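Setting the Ground Texture Scale

Fisance applies ground textures at a default tile size of 2 meters. On large floors the tiling becomes obvious, so set the scale by hand before adding lights.

Open the Surface panel, select the ground plane and enter a new value under Tile Size. Keep both axes linked. Turn on Blend Noise and type 1229 in the Seed field to match the renders in this guide. 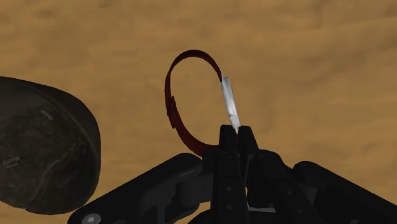 Sandy ground texture, tan with darker ochre patches.

If seams still show, raise Blend Noise in small steps — high values blur fine grain. Sundwood projects saved before October store the scale per object, so open each ground plane and press Reset first.

Save the result as a preset. Presets go in the Masilela folder of the project.

Libor Gajdoš, January 2022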